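In praise of the dull demonstration

I have spent a fair part of this year arguing, mostly over cold tea, about how many examples a robot needs before it can be trusted with a simple job in a kitchen. The usual answer is more, and plenty more after that. When our little group started on Pumphrey, the task set we use for teaching an arm to tidy a table, the plan called for 2000 demonstrations and nobody blinked. We have 434 so far, and I've come round to thinking we should slow down and look hard at the ones we've got.

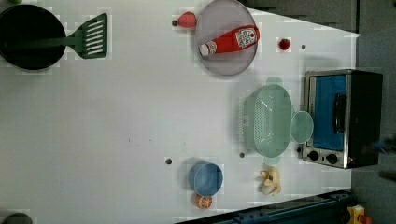 Variety is the word everyone reaches for, and I'm fond of it too, but people tend to mean a longer shopping list. Buy another set of toy fruit, find a different colour of cup, and the data will look after itself. I don't believe it will. What teaches the arm something is the awkward arrangement of quite ordinary things: a ketchup bottle lying diagonally across a plate, say, with its white cap at one end and a label near the other, so that whoever is driving has to choose where to take hold and then live with the choice. Zinhle Sibiya and I can spend a whole morning on a layout like that and come away with only a handful of recordings. I'd still take them over a hundred quick grabs at a lone banana.

My friend Carys Jarman, who runs the collecting over at Rinton and has a good deal more patience than I do, reckons I'm being precious. Her view is that the model will sort the good from the bad if you feed it enough of both, and that fussing over each layout just slips my own tastes into the data. She has a point there! I do favour tidy approaches, and I know I rotate the wrist earlier than I need to, and an arm that learned only from me would probably pick up the same habit.

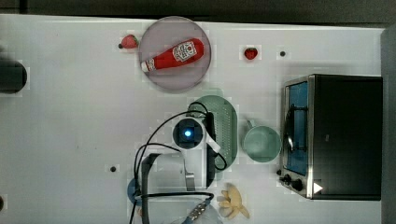 So my answer to Carys is to share the driving around, and to write down who drove. We went back through 199 of our recordings one Monday and marked 61 that we wouldn't want anything to learn from. Some were plain fumbles, but a good many had ended with the object just where it was meant to go, by way of a grip that was mostly luck. A tally of successes would have kept every one of those.

I'm not asking for perfection, mind you. A slip followed by a calm recovery is worth keeping – I'd put it near the top of the pile – and Osian Beddoe's recoveries are the best we have, unhurried and easy to follow. What I'd like is for someone to watch each recording through before it goes in, and to have that watching counted as proper work, with hours set aside for it. At the moment ours gets done after tea, when the arm is parked and everyone would rather be heading home, and I'd happily trade a few hundred of the demonstrations still on the plan for one more afternoon a week to do it in.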